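# The Red Part

The board had to be clean by the time the translator came down for her tea, and the translator came down at four.

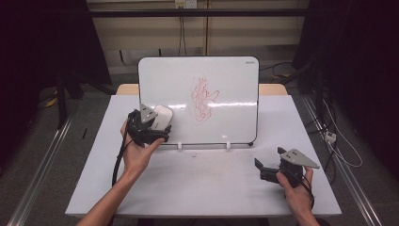
She had lived above the Stoltitz shop for two years before the woman downstairs learned she was losing words. It began with small ones. She would come in and ask for the thing you put letters in. Then one afternoon in May she asked for a pen, drew a shape on the back of a receipt, and said that was what she wanted. It was a lemon. She got her lemon and paid for it, and the next day the woman bought a whiteboard.

It was the cheap kind, small enough to carry under one arm. The woman stood it on the table in the back room and put the kettle on.

The translator sat down and took the marker. She drew for a long time without lifting it. When she was finished there was a knot of red in the middle of the board, with a lot of white left around it.

"That one," she said.

"Is it something to eat?"

"No."

"Is it in your apartment?"

The translator thought about this. "It used to be," she said.

They drank their tea. The woman guessed a coat, a dog, a ball of yarn, a fire. The translator shook her head at each one politely, the way she might have turned down a second cookie. At five she went back upstairs, and the woman wiped the board.

The next day she drew it again. It was the same knot, as far as the woman could tell, taller than it was wide. The woman guessed a tree. She guessed a person's hair. She guessed the name Ķēniņš, which was on the mailbox next to the translator's and which she had never been able to say properly. The translator laughed and said it correctly for her, hook and all, and then could not remember the word for mailbox.

After that they did it every day the shop was open. Other things got drawn too, off to the side, and most of those were easy. A key. A bus. The left shoe but not the right. The woman wrote the word underneath each one, and the translator read it out loud and sometimes wrote it again in one of her other languages. Those came more easily to her. She had translated around 300 books, she said, and none of them had been any good except the one from Susta, and that was a book of sermons printed in 1634 that hardly anybody had read even when it was new.

The red knot always came last. The woman always wiped it off herself, before opening the mail or sweeping up. It took some pressing. The marker was old and the red was slow to let go, so she started at the lower left corner and worked in, and there was usually a pink patch to go over a second time.

In the winter the translator's niece came and packed the apartment. There was a place in Vuvley with a garden and nurses, and there was a room open. The niece carried the boxes down through the shop because the back stairs were narrow. The translator sat at the table in her coat and drew.

She drew the knot. Then she put the cap on the marker and pushed the board across.

"You never guessed it," she said.

"No. I'm sorry."

"I don't know either. I thought you might."

The niece said the car was double-parked. The woman found a bag for the lemons and put in the marker as well, and then she took the marker out again and gave her a new one from the shelf, still in its package.

She left the board alone that night. In the morning it was still on the table when the deliveries came, and she moved it to make room for the bread and then moved it back. At four she put the kettle on. She drank one cup standing up, looking at the red, and tried a few more words out loud. Stairs. Wool. Sunday dinner.

Then she picked up the eraser and started at the lower left corner.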